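Crosstalk in Low-Cost Sensor Cabling
Project report, 23rd April

2. Method
Two cable types were compared, flat ribbon and twisted pair. Each run was 30 cm long and carried a square wave on one pair – the neighboring pair was left idle and logged. The Limus logger took 538 readings per cable. Runs from December were discarded due to a grounding fault on the Prasten supply.

3. Results
Induced voltage on the idle pair was lower for twisted cable in all 9 trials. The gap narrowed near the connectors, where the wires have to be untwisted to reach the pins.

Twisted blue and white wires with a small white connector.
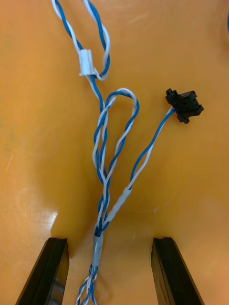

4. Further work
Repeat with shielded cable and a longer run.

Related reports
Babaei bridge load test
Vukberg well water survey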